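March 20, 2025

Up before the alarm. Rain in the night and the back step was still dark with it. Coffee, toast, the end of the plum jam. I wrote the check for the water bill and put it by the door so I would take it with me, and then I went out without it.

Worked on the laundry most of the day. I have let it go since the cold started, and the closet in the hall would hardly shut. I took everything out and put it on the bed and went through it there. Sheets first, then towels, then the costumes, which I had been putting off. They have been in that closet since the July concert in Edmont. Theda Thiele dropped them at my place the morning after and said she would be back for them, and then she moved to Sakmont and neither of us brought it up again. She called last week. The children's choir there is starting over with a new director and she wants to know what we still have that can be worn.

So I went through them. The blue ones are no good. The moths have been in the wool and one sleeve came away at the shoulder when I held it up. I cut the buttons off and put them in the jar and the rest can go for rags. The capes are fine but they smell of the closet. I hung them on the line under the porch roof and turned them at noon.

The red things I kept apart. I remember what happened with the tablecloth, and Mother's pillowcases after that, which were pink until the day we threw them out. Red with white is the worst of all because you can't separate it. The collar is sewn on and goes in with everything else. Theda's aunt used to unpick the collars every time and sew them back after, but she had the patience and I have not.

I got out the old Stöcker book on household linens to see what it said. It says cold water, a spoon of salt, a short soak and no wringing. It also says to test the color on a hidden seam with a damp white cloth, so I looked for a handkerchief I didn't mind losing and found one of Dad's in the sewing drawer. While I was in there I sorted the thread. That took up most of an hour and was not what I had sat down to do.
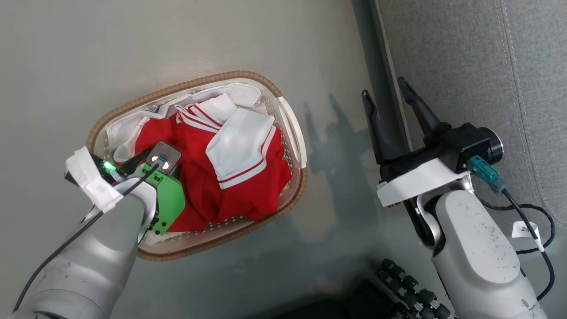 The collars are what people look at anyway. From the back of a hall you can't tell if a hem is crooked or if there is a darn under the arm, but you can see a gray collar from the last row. The sailor kind is worse than a plain one, with that big flap down the back and the stripes along the edge. If the stripes run even a little into the white it looks like a mistake from any distance. I told Theda this on the phone and she said the children would be moving. I said they would be standing still for the first number.

She says the hall in Sakmont seats 900. I thought she had it mixed up with the one in Edmont, but she read it to me off the letter. That is a lot of people looking at collars.

Lunch was soup from the freezer, bean I think. I had not written on the lid. After that I drove to Hutum for washing soda and white thread. The thread they had was the wrong weight, so I got the soda and a packet of needles and came home. The road past the quarry is down to one lane again. Paid the water bill at the counter in town instead, with cash, and will have to tear up the check.

In the afternoon I ironed the sheets and folded them the way that fits the shelf. I found 2 pillowcases that aren't mine and don't match anything. Put new paper in the bottom of the closet and a bar of soap at the back. The door shuts now. I should have done it in the fall.

Theda called again about five. She wants to come for the costumes herself and stay for supper, which means I need to do something about the spare room. She asked if the red would still fit the tall girl and I said I had no idea how tall the girl was by now. She is going to measure her and write it down. I asked for the chest and the sleeve, and the back from the neck down, because last time she only gave me the height.

Brought the capes in before dark. They smell better, not perfect. I will put them out again tomorrow if it stays dry.

Supper was eggs. Still need: white thread, bulbs for the hall, stamps. Call the piano man back. Bed by ten.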